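December, Saturday log
By the demo support desk, Prernodthorpe

Ticket 742 - Open day, table with hand-held grippers. Status: open.

09:40. Opened this ticket after the first trial before the doors. The task is the film task: two grippers, one thin transparent sheet with red print. One gripper should hold the sheet upright and the second one comes from the left side to take it. The recording program from Lutach started without error, but it showed the message 1528 (jaw position not stable) two times in the first trial.

09:55. Restarted the program. Same message. Checked the cable at the right side of the table, the plug is seated well. Changed the jaw setting from 300 to 160, as the Jodus manual advises for thin material. The message came later than before, but it came.

10:20. Visitors from Somboon are in the building from 10:30, so I asked the desk team to continue with the low setting and to hold the sheet in the middle of the jaws. I attach the view from the gripper during work.
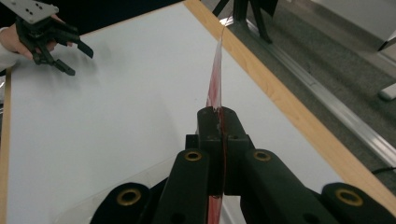
Sheet held between the jaws, second gripper at upper left.

10:45. First group at the table. Three trials were shown. Message 1528 in one of them. The visitors did not see it, the screen was turned to our side. One lady asked if the sheet can be damaged by the jaws. I answered that we did not measure this and I wrote the question on the list for Monday.

11:10. I compared the log files of the good trials with the bad ones. In the bad ones the jaw value moves a little when the sheet is already gripped. My first idea was a loose screw. Checked all screws with the small key during the break, none of them was loose.

11:35. Second idea: the program takes the zero position at the moment of start. If a person already presses the handle when the program starts, the zero is wrong for the whole trial. I tried this on purpose - pressed the handle, then started - and the message 1528 came every time. With the handle free at start it did not come in four trials.

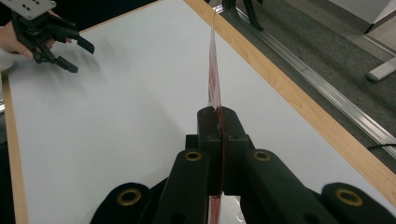
11:50. I put a paper note beside the screen: "Hands off the handle until the green sign." The desk team read it and we repeated the film task from the beginning. No message.

13:30. Afternoon groups. One message at 13:15, when a visitor wanted to try the gripper himself and took it before the green sign. After a new start it was fine. I consider this as confirmation of the cause.

14:40. Setting 300 tested again with free handle. No message, but the thin sheet bends more in the jaws, so I returned to 160 for the rest of the day.

Open points:
- Ask Lutach if the program can refuse to start when the handle is pressed.
- Same check for the second gripper, I tested only the first one.
- Answer for the lady from Somboon about damage of the sheet.

Ticket stays open until Lutach answers. Priority changed from high to normal.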